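Stop Scoring the Grab

November 20, 2024

I've got a bone to pick with the word "success," and it goes back to a pipe fitting.

I write grasp planning code at Leltari, where we're a small team and everybody ends up doing a bit of everything. Last year we built a picking setup for a parts supplier called Tonent. The job sounds easy when you say it out loud. Pick up a plastic plumbing fitting, move it over, set it down in a tray. We trained the whole thing in simulation, the way most people do these days, and in simulation it was gorgeous. We ran 1,801 picks the week before handoff and lost 25 of them. I was so proud of that number I put it in an email subject line.

Then we went to Tonent's floor, and on the second morning the arm picked up a wye fitting, swung it toward the tray, and let it go halfway there. It went over the fence and hit the floor a couple of yards from Da-eun Ki, who was walking past with a cart. She wasn't hurt. She picked it up, looked at it, looked at the arm, and hit the stop button. Then she came and found me, and I can tell you I have never felt smaller holding a laptop.

I still think about how calm she was. She asked me one thing: "Where was it holding it?"

I didn't know! I had the planned grasp and the joint logs and a nice green "success" flag from the moment the fingers closed. I had to go back to the simulator and replay the same kind of approach on the same part before I could answer her. The fingers had been heading for the stub. 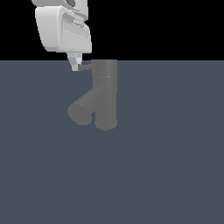

The wye fitting in our simulator, with the fingertips right beside the little stub near the top.

If you've never spent time with a grasp planner, let me explain why it loves a feature like that. A wye is a pain to hold. You've got one big round tube, another big round tube going off at an angle, and the weight is sitting somewhere between them. A little nub poking out to the side looks like a gift. It's small, it fits between the fingers, and the planner can get to it without bumping into anything. So the fingers close, the contact check comes back happy, and we write down a win.

And then you swing the thing. All the mass is off to one side of your fingers and it wants to rotate, and the only thing saying no is friction on a stubby bit of plastic. In our simulator, friction said no very firmly. Our friction value was a default that came in with a physics package called Fluvolel, and I had never touched it. Why would I? The numbers were great.

I want to be careful here, as I've heard this story told (by me, at lunch, more than once) as a story about simulators being fake. I don't buy that version anymore. The simulator would have shown us the drop if we'd asked it to. Our test lifted the part straight up, slowly, held it for 2 seconds, and stopped. The real arm carries it sideways at full speed. We had tested the gentlest part of the job and skipped the part where things fly over fences.

So when people ask me what went wrong, I say the scoring went wrong. The fault was sitting in our definition of a good pick long before any fitting left any finger.

My opinion, for what it's worth, is that a pick shouldn't count until the part is sitting in the tray. Sounds obvious – I know. But go look at how teams report their results and see how often the clock stops at the lift. I've sat through vendor demos where the arm raises the object a few inches, everybody nods, and somebody moves to the next slide. Ask to see the rest of the motion. Ask for it at the speed you're going to run it.

I'd also like the drops sorted by where the part ended up. When I finally went through our 25 simulated failures, 5 of them had left the workcell entirely, and our report had them in the same bucket as a part that slid an inch. Those are really different problems. One costs you a fitting, and the other could cost somebody an eye.

We changed the test before anyone turned the arm back on. It runs the full swing now, with friction set low and then lower, and the planner pays a penalty for grabbing anything far from the center of mass. Our success rate dropped a lot. My manager, Hong, asked if we had to show the customer the new number, and I said yes, and we had a pretty tense afternoon about it – but it went out. Tonent also put up a taller fence with a mesh top, which Da-eun had apparently been requesting since before we ever showed up.

The arm goes back to full speed in December. She's asked to be there for it, and I've asked her to stand by the stop button.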